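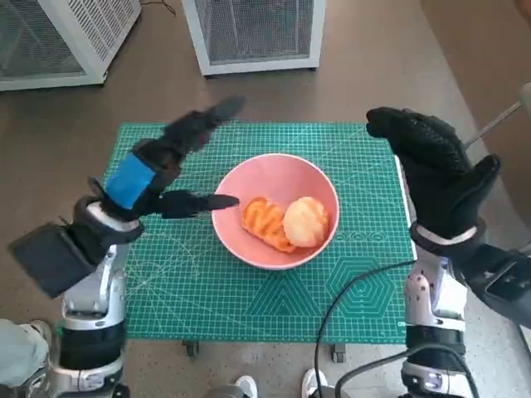 bstoeckli
Beiträge: 215
Ich lese hier seit Monaten, dass Haushaltsroboter "praktisch fertig" seien und nur noch der Preis fehle. Ich sehe das anders und würde gern über konkrete Tätigkeiten reden, nicht über Werbefilme. Abräumen und Umfüllen ist meiner Meinung nach der richtige Prüfstein, weil man dabei alles braucht: Greifen, Kippen, Kraftdosierung, zwei Hände. Eine rosa Schüssel auf einer grünen Schneidmatte, darin zwei Teile, die aneinanderliegen, eines orange und geriffelt, eines blassgelb und rundlich, dazu zwei schwarze Hände links und rechts. Das ist als Aufgabe überschaubar und trotzdem schwerer als alles, was mein Staubsaugerroboter je leisten musste. Die Frage an die Runde: Was davon geht heute zuverlässig, ohne dass jemand eingreift? Und mit zuverlässig meine ich eine Quote, mit der man eine Küche betreiben kann.

Gruß
Balthasar Stöckli

uty_mosh
Kommt darauf an, was du unter der Aufgabe verstehst. Schüssel anheben und woanders abstellen: geht. Ein Teil herausnehmen, wenn es frei liegt: geht meistens. Ein Teil herausnehmen, wenn es am Nachbarn anliegt: da fängt es an. Der Finger braucht Platz zwischen Objekt und Wand oder zwischen Objekt und Objekt, und bei einer flachen Schüssel rutscht das Teil beim Nachfassen den Rand hoch.

Wir haben bei Briem letzten Juli eine Versuchsreihe mit Zweifingergreifern gefahren, 300 Griffe in Schalen mit gemischtem Inhalt, 29 Fehlgriffe. Fast alle an der Wand oder zwischen zwei Berührpunkten. Für eine Demo ist das ordentlich, für einen Arbeitsplatz zu viel.

plunden_mechanik
29 von 300 sind knapp zehn Prozent. Bei uns in der Montage würde so eine Station nach einer Schicht wieder abgebaut. Der Vergleich mit der Küche hinkt aber: In der Werkstatt kostet mich ein Fehlgriff Taktzeit. Zu Hause hebt man die Kartoffel vom Boden auf und wäscht sie ab.

bstoeckli
Wer hebt sie auf? Wenn ich es bin, hat das Gerät seinen Zweck verfehlt.

plunden_mechanik
Bei zehn Prozent von zwei Teilen pro Schüssel würde ich damit leben. Meine Kinder haben eine schlechtere Quote.

o.antoniuk
Ich möchte den Punkt mit den Händen aufgreifen. Es wird gern so getan, als sei die fünffingrige Hand die Antwort auf die Schwächen des Zweifingergreifers. Mechanisch stimmt das teilweise. Man kann mit einem einzelnen Finger an den Rand gehen und die Schüssel gegenhalten, während die andere Hand arbeitet. Genau diese Aufteilung, eine Hand fixiert, eine greift, ist bei einem einarmigen Aufbau nur mit Vorrichtung möglich.

Der Preis dafür:
- deutlich mehr Antriebe, also mehr Verschleiß und mehr Kalibrieraufwand
- schlechtere Sicht auf den Griffpunkt, weil die Finger ihn verdecken
- Regelung, die bei weichen Objekten noch sehr nach Gefühl eingestellt wird

Eine strukturierte Oberfläche an den Fingern hilft gegen das Rutschen. Bei Lebensmitteln setzt sie sich allerdings zu, und dann muss man sie reinigen. Über die Reinigung der Hand habe ich in noch keinem Projektbericht einen brauchbaren Absatz gelesen.

uty_mosh
Zur Reinigung: Einwegüberzug. Ist in der Lebensmittelverarbeitung nichts Besonderes.

o.antoniuk
Für glatte Greiferbacken ja. Über eine gegliederte Hand mit Sensorik in den Kuppen ziehst du keinen Einwegüberzug, ohne die Sensorwerte zu verfälschen. Wir haben es in Altham mit zwei Materialien versucht. Beim dünnen reißt die Falte am mittleren Gelenk, beim dicken misst du nur noch den Überzug.

T_Cisternas
Darf ich als Anwenderin etwas Ketzerisches fragen? Ich leite eine kleine Gemeinschaftsküche in Zidville. Was bei uns Zeit frisst, ist weder das Greifen noch das Umfüllen. Es ist das Entscheiden: Ist das noch gut, kommt das in die Suppe oder in die Tonne, welche Schüssel gehört wohin, wer hat den Deckel. Wenn mir jemand eine Maschine hinstellt, die mit perfekter Quote eine Karotte aus einer Schüssel hebt, habe ich davon wenig.

Was ich sofort nehmen würde: eine Maschine, die abends alles von den Arbeitsflächen in die Spülkörbe stellt. Langsam darf sie sein. Sie hätte die ganze Nacht.

Trinidad

bstoeckli
Das mit der Nacht ist ein gutes Argument, das hier zu selten kommt. Alle Vergleiche laufen über die Geschwindigkeit eines Menschen. Wenn niemand wartet, darf ein Griff eine halbe Minute dauern. Dann kann das System nach jedem Versuch neu hinsehen und es ein zweites Mal probieren.

uty_mosh
Wiederholen hilft nur, wenn der Fehlversuch die Lage nicht verschlechtert. Ein umgekipptes Glas lässt sich nicht zweimal probieren. Und das System muss merken, dass es danebengegriffen hat. In unserer Reihe wurde ein Teil der Fehlgriffe als Erfolg gemeldet, weil die Finger auf Widerstand gestoßen waren. Der Widerstand war die Schüssel.

svh_plunden
Ich widerspreche der Grundstimmung hier. Vor einigen Jahren hätte man über zwei Hände an einer ungefixierten Schüssel gar nicht diskutiert, man hätte eine Aufnahme gefräst und die Teile einzeln zugeführt. Dass wir jetzt über die letzten zehn Prozent streiten, ist ein Fortschritt, und zwar ein großer. Mein Tipp: einfache Räumarbeiten in gewerblichen Küchen kommen zuerst, der Privathaushalt deutlich später.

Der Grund ist banal. Gewerblich habe ich gleiche Behälter, gleiche Höhen, gleiches Licht. Zu Hause habe ich eine Schublade voller Dosen, zu denen kein Deckel passt.

Svitlana Harasym

plunden_mechanik
"Die letzten zehn Prozent" ist der Satz, mit dem jedes Automatisierungsprojekt bei uns über das Budget gegangen ist.

svh_plunden
Ich kenne eure Projekte, ich war bei zweien dabei. Die sind an der Zuführung gescheitert, die Greiftechnik lief. Das Lastenheft hatte die Teile sortiert vorausgesetzt, und geliefert wurden sie als Schüttgut.

plunden_mechanik
Geschenkt. Schüttgut ist aber der Normalfall im Haushalt. Da liefert auch niemand sortiert.

o.antoniuk
Mir fehlt in der Diskussion noch der Untergrund. Eine Matte mit Raster ist für Versuche bequem, man kann Positionen ablesen und die Schüssel wieder an dieselbe Stelle setzen. Für eine Aussage über Küchentauglichkeit müsste man die Reihe auf Edelstahl mit Wasserfilm wiederholen. Spiegelungen machen der Tiefenmessung mehr Ärger als die Form der Objekte. Dasselbe gilt für glänzende Schüsseln, innen sowieso.

uty_mosh
Zustimmung. Bei uns waren die matten Schalen klar besser als die glänzenden. Ich habe die Aufteilung nicht im Kopf und will keine Zahl nennen, die ich nachher korrigieren muss. Wenn ich die Tabelle finde, stelle ich sie ein.

T_Cisternas
Also konkret für mich: gleiche Behälter kaufen, matt, nicht stapeln, Flächen trocken wischen, bevor die Maschine anfängt. Dann wische ich die Flächen aber schon selbst und kann die Behälter auch gleich mitnehmen.

svh_plunden
Den ersten Teil würde ich trotzdem machen. Einheitliche Behälter sparen auch ohne Maschine Zeit beim Spülen.

bstoeckli
Zwischenstand aus meiner Sicht: einzeln stehendes Geschirr versetzen ja, freiliegende feste Teile entnehmen mit Einschränkung, anliegende oder weiche Teile nein, Erfolgskontrolle ungelöst. Den Punkt Reinigung von Orysia nehme ich als eigenes Thema auf. Einwände bitte mit Stückzahl und Behältertyp, sonst reden wir aneinander vorbei.

plunden_mechanik
Einwand zu "versetzen ja": leer oder gefüllt?

bstoeckli
Leer. Bei gefüllt mit Flüssigkeit habe ich keine belastbaren Daten. Wer welche hat, bitte hier anhängen.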